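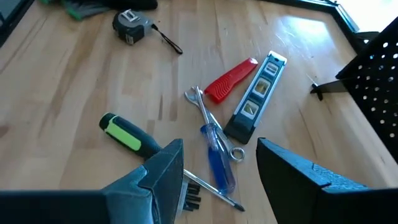

Figure 2. Wrist camera view before a pick, gripper open, hand tools on bench.

4.2 Bench rules for mixed hand tools

These rules apply to the Kurau cell in supervised mode.

1. Retract and close every utility knife before placing it on the bench. The cell must not handle an exposed blade.

2. Open the gripper fully and move to the view position. Check the wrist image for glare on the wood. If glare covers a tool, move the tool or dim the lamp.

3. Set speed to 90 mm/s for the first approach.

4. Where tools overlap, as the blue screwdriver and the wrench do in Figure 2, pick the upper one first.

5. Grip screwdrivers by the handle. Do not close the fingers on the shaft.

6. Lay wrist straps flat. A strap loop can catch on a fingertip.

NOTE: Spirit levels are picked by the body, clear of the vials. Force limit for this class is 2 N.

CAUTION: Keep hands off the bench while the arm is enabled. Press STOP and wait for the status lamp to go out before moving a tool.

Report dropped tools under code 117. See 4.3 for return to rack.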